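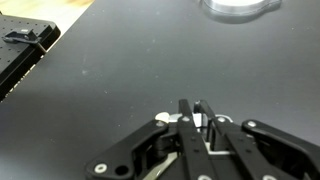

8/4/19

Dust again on the dark table. I went over it last night with a dry microfiber cloth, which moves the specks from one end to the other and leaves smudges on the way. Tomorrow I will use isopropyl and a lint-free wipe, working in one direction only.

Breadboard: still sitting at an angle. Veronika Lakatos wants it squared to the table edge before anything else gets mounted on it. I would wait. The clamp has one screw, and I want to check the torque first - in June the same type crept 8 mm at the tip under a light side load. The Brendberg order (100 screws, 182 in the old quote, no explanation) is due this week.

Nicanor Esquivel asked whether the table counts as clear. By my definition it does if I can wipe it without lifting more than one thing. It passed, on account of the mug.

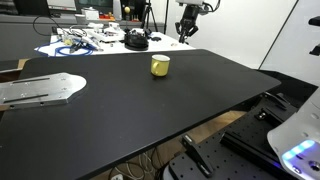 Black table, yellow mug, slotted plate at the left end.

The white bench behind does not pass. The blue cable needs to be coiled and tied, and the small devices next to it need labels on their leads before they are moved. Young-sook Woo has a label printer and will lend it after lunch. I put the bench down as two hours.

Still to do: wipe the aluminum plate, blow out the slots, return the mug to the kitchen.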